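The Quiet Art of Keeping a Pair of Grippers Honest

By Yvonne Birkett

Severin Hämmerli likes to do his maintenance on a Sunday, when the phones at Osance stay quiet and he can hear a bearing complain. So it was on Sunday, August 26, 2018 that I found him bent over a bench in Prerkby, mug of tea going cold at his elbow, wiping down a jaw finger with the sort of care my grandfather kept for his good chisels.

The cell he looks after is called Plendeo, and it's a modest thing as these things go: a table, a white board to work on, rails down either side, and a pair of grippers that people hold in their hands to show a job the way they'd like it done. The job at present is sorting test tubes, moving them from one rack to another by the colour of their caps, and it is fussier work than it sounds (I had a go, and I'd rather not discuss the results).

Every session begins the same way. Severin checks the small screws at the corners of the marker plates, those white triangles with the black dots that sit on top of each gripper, and then he opens and closes the jaws slowly, 105 times, listening. A plate that has crept by even a hair will throw off the position readings for the whole day. He learned that in April, when a loose screw cost the team 508 recordings and, I gather, a fair bit of good humour. 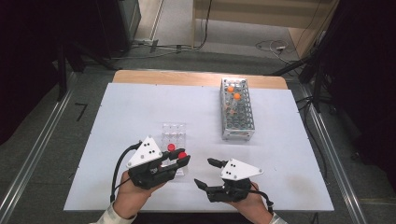
How often do the jaw fingers need replacing?

Around every 2,000 cycles, though a clumsy week will bring that forward. Severin runs his thumbnail along the gripping face each morning, and once he feels a ridge he changes both fingers together so they keep meeting squarely.

The cables are his other worry. They have to hang with enough slack to follow a wrist wherever it goes, and yet a loop that's too generous will catch the lip of the table sooner or later. He went through 3 different lengths before settling on one he liked, and he still keeps the rejects coiled in a drawer labelled Wibisono, after the supplier who sent them and was very nice about the whole business.

I asked whether he ever tires of it, the wiping and the tightening and the listening. He thought about that for quite a while, turning the gripper over in his hands, and then told me the left one had been sounding a little dry and he'd better get the grease.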